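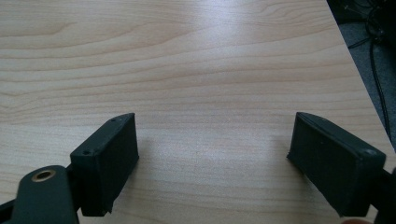

Hand-held gripper over the desk, fingers open, from its own camera.

Filed under: Grippers & End Effectors / Datasets / Hand-held

# crichton-finger-compare

Hi! This is the README for my finger comparison set, which started as a folder on my desktop called "grip stuff" and got big enough that Lewis Pollock told me to put it somewhere other people could find it. So it has a name now. I'm Junaid Pirzada, I do most of the recording, and if something in the files is weird it's probably me.

The short version: I wanted to know how much the fingers matter on a hand-held gripper when everything else stays put. Same handle, same linkage, same camera, same desk. I swap the fingers, pick things up, put them down, and write down how it went. There are 300 clips in this release and a CSV that goes with them.

## What's being compared

Three finger shapes:

- **block** – the chunky dark green ones with the flat inner faces and the beveled top edge. These are my baseline and they're in the caption photo.
- **slim** – the same mounting, but narrower all the way down. Lewis drew these.
- **ribbed** – the block shape again with shallow ridges across the inner face.

Each shape gets 100 clips. I went back and forth on whether to add rubber pads to everything and decided against it for this round (pads change so much that I'd be comparing pads). There's a separate branch where I've started on that, and it's a mess, please don't judge it yet.

The linkage arms have brass bushings in them. The first arms I made were bare plastic on the pivots and they got sloppy fast, so the left finger would lag a little behind the right. I threw out everything recorded with those. If you're building your own, just start with the bushings, they're cheap and you'll be much happier!

## The objects

There are 14 objects in the set, all ordinary things from the house: a mug, a sponge, a roll of tape, a hex key, a lemon, a folded sock, a deck of cards and so on. The full list with sizes is in `objects.txt`. I tried to get a spread of soft, hard, round and flat. The hex key is the one everybody asks about, and yes, it's horrible. Flat little metal thing on a smooth table. The slim fingers do best on it and even they slide off plenty.

The lemon stands in for "roundish and a bit slippery." I've used more than one lemon, so expect the color and size to drift between sessions.

## How the clips go

Every clip starts with the gripper over bare table and the fingers open. I hold that for a moment, then the object goes down between the fingers, I close, lift, move it sideways, set it down and open again. That empty bit at the start is on purpose. It gives you a clean look at both fingers and the gap before anything gets in the way, and I use it to check that the camera hasn't been knocked.

Clips run up to 70 seconds, mostly a lot less. The long ones are nearly all the hex key.

## Files

 clips/ one video per attempt
 labels.csv finger, object, outcome, notes
 objects.txt what each thing is and its size
 parts/ STL files for the fingers and arms
 check.py looks for missing or unreadable clips

The outcome column is `held`, `slipped` or `missed`. "Slipped" means it left the table and came back down before I wanted it to. "Missed" means it never left. There's a notes column too, which I filled in while tired, and it shows. Lewis relabeled a chunk of them without looking at mine, and where we disagreed we watched the clip together and picked one.

## Things to know about the picture

The table is pale wood with a slightly glossy finish and it throws glare near the top of the view. In some sessions it's mild, in others a good bit of the grain washes out. I thought about putting a cloth down and then figured most people's tables are shiny too, so it stays in.

The grain is also pretty busy, long wavy lines running side to side. If your tracker likes strong edges it may lock onto the wood instead of the object. Mine did. Masking out the area outside the fingers helped some.

You'll get a bit of floor past the edge of the table, with black cables on it, and the cables move between sessions. Don't use them as a reference for anything. My fingertip can turn up down at the bottom right where I'm holding the gripper, so if you're training something to spot contact, crop that corner or it may learn to look for me.

The dark fingers on light wood make for nice contrast, but the insides of the fingers go very dark, and small black objects more or less vanish between them. I'd print the next pair in something lighter.

## What I think so far

Block is the easiest to live with. It closes square, it's forgiving if I come in crooked, and it's great on the mug and the cards. Slim wins on small stuff and loses on anything heavy. Ribbed I had high hopes for, and on the sock and the sponge it's lovely, but on hard smooth things I can't tell it from block, and neither could Lewis.

These are one person's hands on one desk, though. I get better over a session and I know which finger I'm using, so please don't quote my numbers as if they came out of a lab. The order was shuffled by object but I recorded each finger shape in its own batch, and I'd mix them if I did it again.

## Still to do

- ribbed fingers with deeper ridges
- a second person recording the whole thing
- fix the object names in `labels.csv` (it's "tape" in some rows and "tape roll" in others, sorry)
- a proper mount drawing, the one in `parts/` is missing a hole

## Using it

Use it for whatever you like, just link back here. If you print the fingers and get different results I'd really love to hear, especially if you've got a duller table than mine. Open an issue and tell me which shape and which object.

Last tidied up 17th September.

Related items

- midora-pad-tests: rubber and foam pads on block fingers (in progress)
- raltano-wrist-cam: notes on moving the camera back from the fingers
- Hudora linkage, bare pivots vs. bushings
- Printing small parts in dark filament and then losing them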